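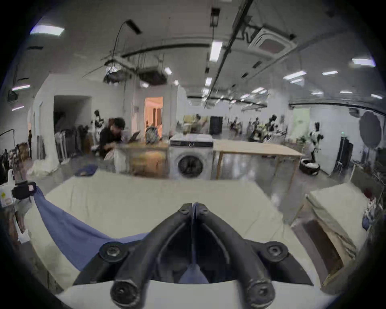

Blue cloth on the table.

How to wash a new blue cotton cloth

New dark cotton sheds dye for its first few washes, so keep it apart from anything pale.

Wash at 30 degrees with 400 ml of water and a spoonful of detergent in a bowl first -- if the water colours, rinse and repeat. Then run a short, cool cycle and dry flat, away from the sun.

Shirts and bed linen go in separate loads.

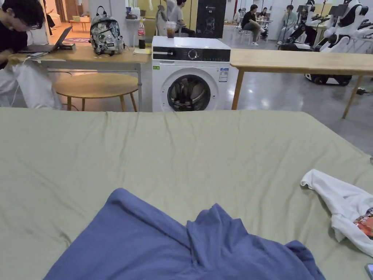 Ineke Jacobs writes that her blues needed 4 washes before the rinse water ran clear, and that vinegar made no difference.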